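Getting dents and marks out of carpet

Most of the dents that furniture leaves in a carpet will come out. They need water, a bit of patience and something to lift the pile with. I have done this in three rented flats and one office, and the method hasn't changed much.

Start with ice. Put a cube in each dent and let it melt fully, which takes an hour or two in a warm room. Blot with a white cloth, then work the fibres up with the edge of a spoon. Leave it overnight before you decide if it needs doing again.

For deeper dents use a steam iron. Lay a damp tea towel over the mark, hold the iron just above it and give it short bursts for up to 130 seconds in all. Don't let the iron touch the carpet. Polypropylene melts at a lower heat than people expect and the shiny patch is permanent.

Wool behaves differently. It takes up more water and dries slowly, so use less ice and keep a window open.

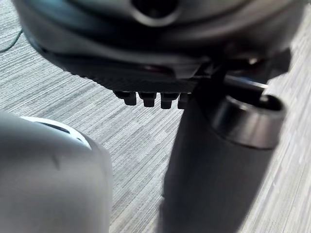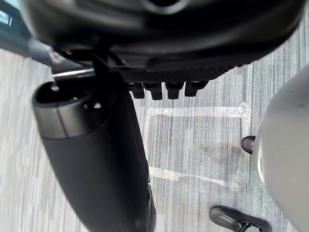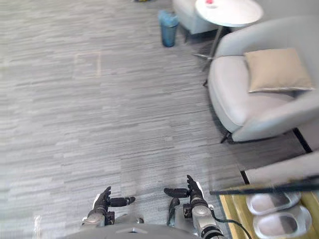
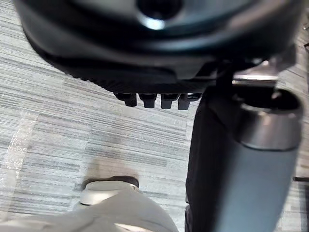 Loop pile and cord carpets are harder. You can't brush them up the way you would a cut pile, and a stiff brush will only make them fuzzy. Use your fingertips, or the blunt end of a crochet hook if a single loop has been flattened. If a loop has been pulled out, snip it level with the rest. Never tug it.

Valentina Bravo wrote in to ask about the dark line along her skirting boards. It is dust, drawn through the gap by draughts. Vacuum with the crevice tool, then dab on a weak mix of washing-up liquid and warm water – one teaspoon to 500 ml – and blot it dry. It may take several goes, and old lines never go completely. Sealing the gap stops it coming back.

For tea and coffee, blot first and then use cold water. I keep a bottle of Birkska spot cleaner for anything older than a day. Try it inside a cupboard first, as it lightened a brown carpet of mine.

Furniture cups are worth having under anything heavy. The Camargo ones are wide enough for a bookcase. Otherwise, shift the sofa a few centimetres when you vacuum in May and again before winter.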